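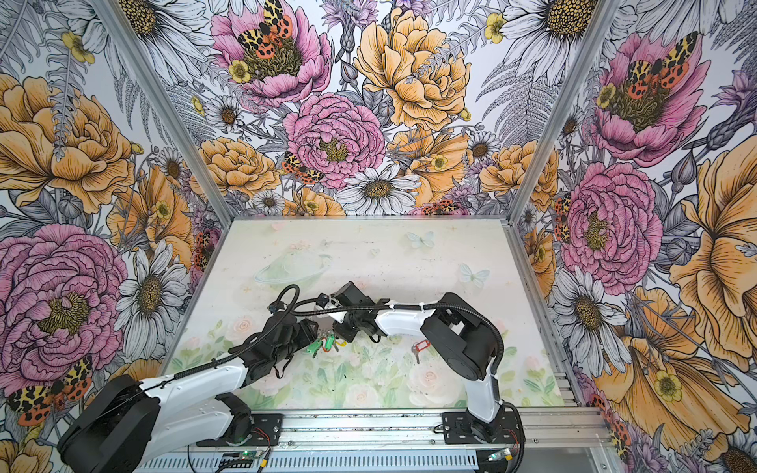 **Work and Money | Years 4 to 6**

# What is an apprentice?

An apprentice is a person who has a job and is learning how to do that job at the same time. They go to work, they get paid, and someone with more experience teaches them. When they finish, they have a certificate that shows they know the trade.

A **trade** is a kind of work that takes special skills, often done with your hands and with tools. Plumbers, electricians, bakers, hairdressers, carpenters and chefs all work in trades.

## How is it different from school?

At school, you learn first and go to work later. An apprentice does both in the same week, or in the same month. Most of their time is spent at work. The rest is spent in classes, where a teacher explains things that are hard to learn in the middle of a busy job, such as safety rules, measuring and reading plans.

Some apprentices go to class one day a week. Others work for several weeks and then go to class for a whole week. It depends on the trade and on where they live.

## How long does it take?

Many apprenticeships take three or four years. Some are shorter. An apprentice can sometimes finish early if they show that they already have the skills.

In the first year, the tasks are usually simple. A first-year apprentice might carry materials, clean tools, sweep up and watch closely. Each year they are given harder work, and they need less help with it.

## Meet an apprentice

Lamduan Chantharasri is in her second year as an apprentice plumber in Arnton. She works for a small firm called Bondarchuk Plumbing. Her day starts at 6:45 in the morning, when she helps load the van.

"I thought it would all be toilets," she says. "Some of it is toilets. But we also put pipes into new houses, before the walls go on. I like that part, you can see where everything goes."

Lamduan is taught by Halyna Lytvynenko, who has been a plumber for a long time. Halyna shows her how to do a job, then watches while Lamduan does it. If a pipe is cut too short, they talk about what went wrong and cut another one.

Lamduan's course has 540 hours of classes, spread over four years. She keeps a logbook, where she writes down each new skill she has practised at work. Halyna signs it.

The part she finds hardest is maths. Water pipes that drain have to slope by the right amount, and she has to work out the slope before she starts. She says she did not like fractions in primary school and now she uses them most days.

## Do apprentices get paid?

Yes. An apprentice is a worker, so they earn a wage. It is less than a fully trained worker earns, and it usually goes up each year as the apprentice learns more.

Apprentices may have to buy some things out of their pay. Lamduan saved $800 for her first set of tools. Her work boots and shirts were paid for by the firm.

## How do you become one?

You apply, the same way people apply for other jobs. First you look for an employer who wants an apprentice. You send them a **résumé**, which is a page or two about you: what you have studied, what jobs you have done and what you are good at. If they are interested, they will ask you to come in for an **interview**, where they ask you questions and you can ask some too.

Then you and the employer both sign a training contract. It says what you will learn, how long it will take and what each side has to do.

Lamduan applied to four firms. Two did not write back. One had already found somebody. At her interview with Bondarchuk, she was asked about a time she had fixed something, and she told them about her grandmother's garden tap.

You have to be a teenager or older to start. Some high school students begin an apprenticeship part-time while they are still at school. Adults can do it as well, and some people change to a new trade in their thirties or forties.

## Words to know

**Employer:** the person or business that gives you a job and pays you.

**Logbook:** a book or app where you record what you have done.

**Wage:** the money you are paid for your work.

**Qualified:** having finished your training and passed what you needed to pass.

## Something to try

Ask an adult you know how they learned to do their job. Did they go to university, do an apprenticeship, or learn in some other way? Ask what they did on their first day, and write down the answer to share with your class.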